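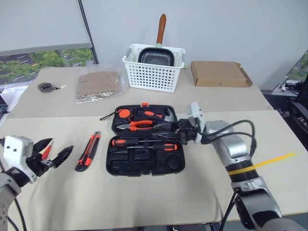
Home Maintenance, Unit 4: Dripping Faucets
Instructor: Asnakech Worku

Most drips come from a worn washer or O-ring. Read pages 2 to 33 before class.

Step 1. Close the shutoff valve under the sink, then open the faucet to drain the line. 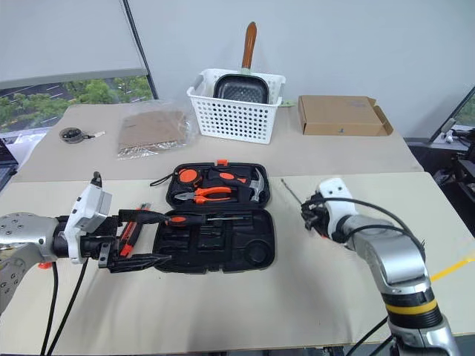 Screwdriver and utility knife, with the open toolbox.

Step 2. Plug the drain. Small screws get lost.

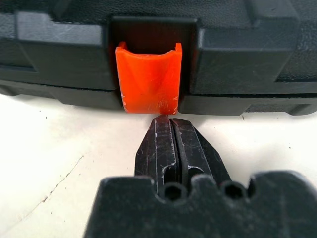 Step 3. Take off the handle and lift out the stem — note which way it faces.
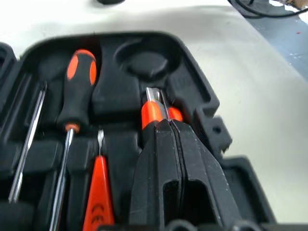

Step 4. Fit the new washer and put it all back in reverse order.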